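The Dish Towel Drawer, Finally

When we moved into the Miranda house in April, the kitchen towels went into a drawer "for now," and you know how long for now lasts. That drawer has been a wad of cotton ever since. I'd pull out one towel and three more would come along with it, usually the scratchy ones from the Hokon outlet that I keep meaning to cut up for rags and never do.

So last month, with a pot of tea and a rainy afternoon ahead of me, I took the whole drawer out and turned it over on the bed. There were 41 towels in there. Forty-one! For two people and a dog! I sat and looked at the heap for quite a while – I'll admit I considered putting it all back – and then I started making piles.

The rule I settled on was that a towel had to dry a glass without leaving fuzz behind. Plenty of them failed, including a very pretty set with lemons on it that I'd been saving for company. The good plain ones stayed, and so did anything my grandmother hemmed, fuzz or no fuzz (a rule is a rule, but she did beautiful corners).

Then came the folding, and I have changed my mind about folding. I always did halves and halves again, the way my mother did, and stacked them up flat. The trouble is that you only ever use the top two. Now I go in thirds the long way, smooth it down with the side of my hand, and then fold it over until it's a little packet that can stand up by itself. It does help to have a clear stretch of table and to do one color at a time, greens and then whites, so you aren't hunting around for a match.

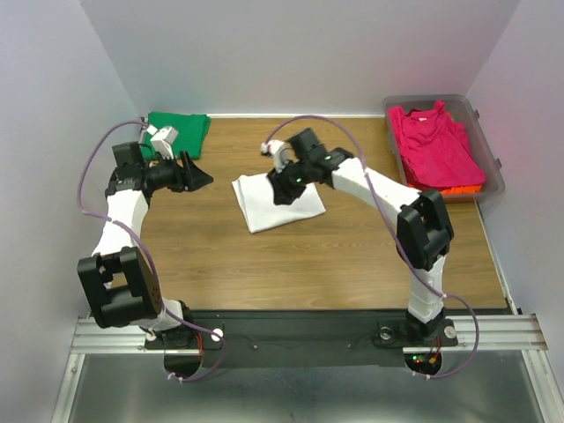

What went where

The top drawer, next to the stove, holds the everyday towels, standing in a row like file folders. I kept 9 of those, enough to get us from one wash to the next with a spare for spills. The grandmother towels are in the dining room now with the tablecloths, where I can be a bit more careful with them.

The fuzzy ones went into a bag under the sink for windows and muddy paws. I bought a little Anovel divider for the drawer too, and it was half an inch too wide, so back it goes. A shoebox lid cut down to size is doing the job for the time being.

It's been more than 4 weeks and the row is still standing up, mostly. Next I want to tackle the napkins, and I'm not looking forward to it one bit.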